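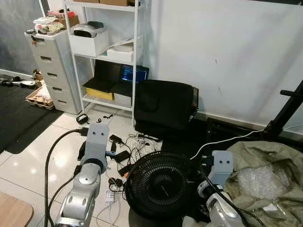 Dalia Grīnberga is a Latvian-born poet, playwright and translator who writes in English. She is a founding editor of the literary magazine Skumwood and has taught dramatic writing at the Trundcombe Playhouse. Her poems deal largely with household things and the rooms in which they are kept. The long poem Appliances takes its subjects from objects as plain as a round black fan lying tilted on a white tiled floor, with the ribs of its grille turned upward. Critics have compared its short, unrhymed lines to stage directions.

Grīnberga's first collection, Low Water, was issued by Treltstead in an edition of 200 copies. It was followed by two further books of verse and a volume of translations from Latvian.
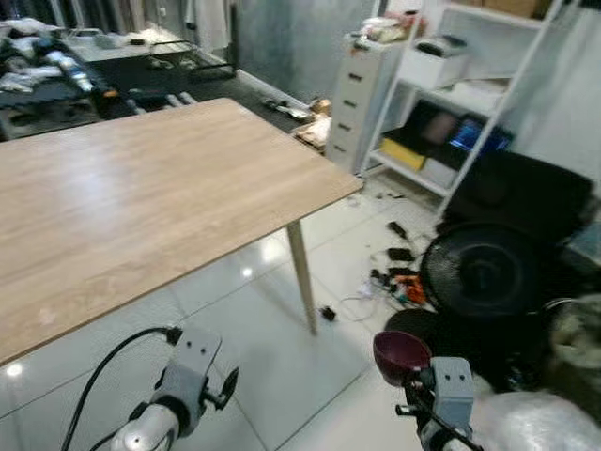

Photograph: Sandra Tindall

Plays

Her play The Lodger's Table was first read in public at Trundcombe on Wednesday, August 5, 2020, and was staged there in full the following October. It is written in nine scenes for two actors, who exchange roles at the end of the fifth. A radio version, shortened by the author, omits the exchange.

A second play, Salt Road, received the Jakubowski Prize for new drama. The text was printed in Skumwood with an afterword on the use of dialect.

Selected works

Low Water (poems), Treltstead
Appliances (poems), Treltstead
The Lodger's Table (play)
Salt Road (play)

See also

Skumwood (magazine)
Jakubowski Prize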